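Kursunterlagen Küchenpraxis, Einheit 4: Arbeitsplatz einteilen und kalte Platten vorbereiten

Lernziel: Sie richten einen Tisch so ein, dass Rohware, Schneidbereich und Anrichtebereich getrennt bleiben, und können Ihre Einteilung begründen.

4.1 Felder auf dem Tisch

Für die Übungen wird die Tischfläche mit Klebeband in Felder geteilt. Das Band muss nicht millimetergenau sitzen. Wichtig ist, dass jedes Feld eine Aufgabe hat und diese während der Übung behält. Ganze Früchte kommen in ein eigenes Feld, das Schneidbrett in ein anderes. Geschnittenes bleibt auf dem Brett, bis der Teller an der Reihe ist.
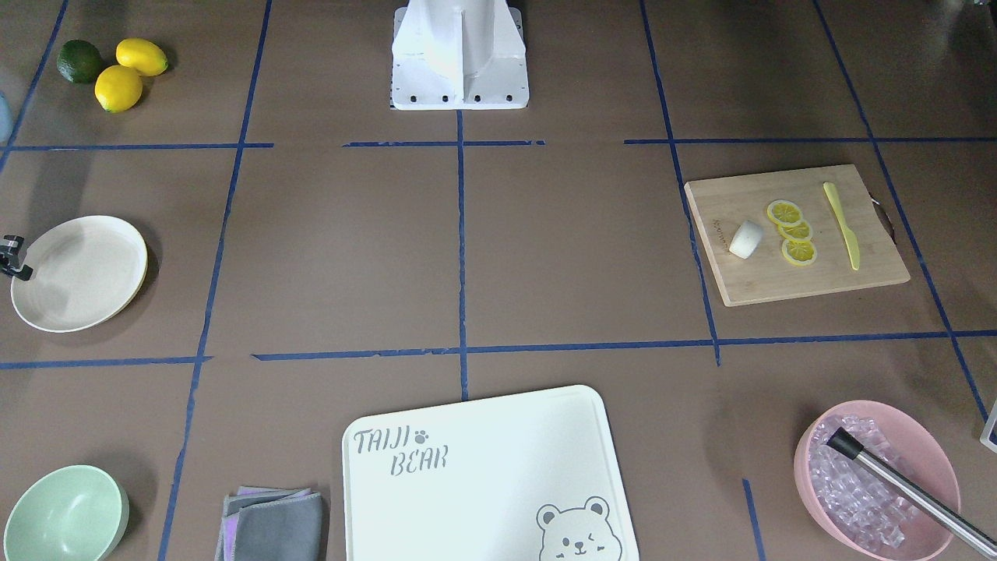

Foto: Kursarchiv Lamthorpe

Limette und Zitronen liegen links oben, darunter ist Platz für das Geschirr. Das Bambusbrett mit den Zitronenscheiben hat rechts davon ein Feld für sich. Linkshänder richten die Felder spiegelverkehrt ein.

Zitrusfrüchte vor dem Schneiden heiß abwaschen und abtrocknen, auch wenn die Schale nicht mitgegessen wird. Die Enden abschneiden, dann quer in gleichmäßige Scheiben teilen. Kerne mit der Messerspitze entfernen. Für die Übung genügen 2 Früchte je Gruppe.

4.2 Schüsseln, Tablett, Tuch

Zum Anrichten kommen weitere Teile auf den Tisch. Große Stücke wie das Tablett stehen hinten, der Teller steht in der Mitte. Eis wird zuletzt geholt und bleibt in der Schüssel. Ein gefaltetes Tuch und Küchenpapier gehören in Reichweite — nicht auf das Brett. 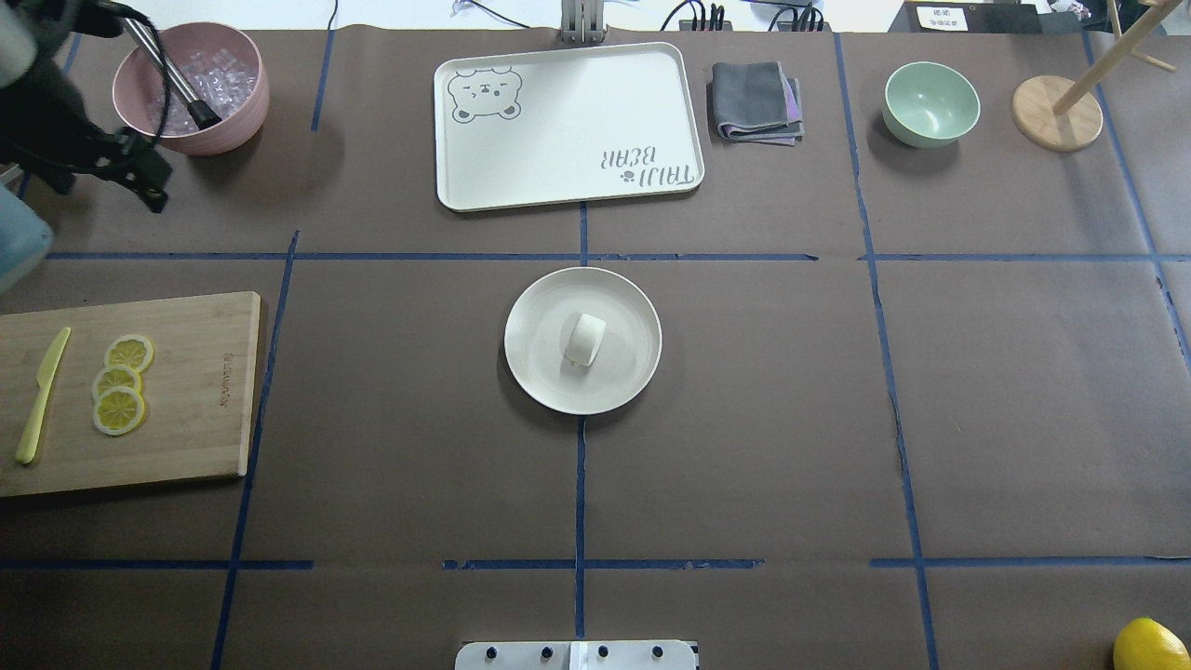 Abb. 2: Teller in der Mitte, Brett links, Eiswürfel in der rosa Schüssel

Die mintgrüne Schüssel ist noch leer und kann für Abschnitte und Kerne genutzt werden. Wer mit mehreren Schüsseln arbeitet, legt vorher fest, welche für Abfall ist, und tauscht sie nicht mehr.

Aufgabe bis zur nächsten Einheit: Zeichnen Sie Ihren eigenen Arbeitsplatz mit 4 Feldern. Tragen Sie ein, was wo liegt und in welcher Reihenfolge Sie es brauchen. Skizzen bitte auf Papier abgeben.

Stand: 24. Juni 2018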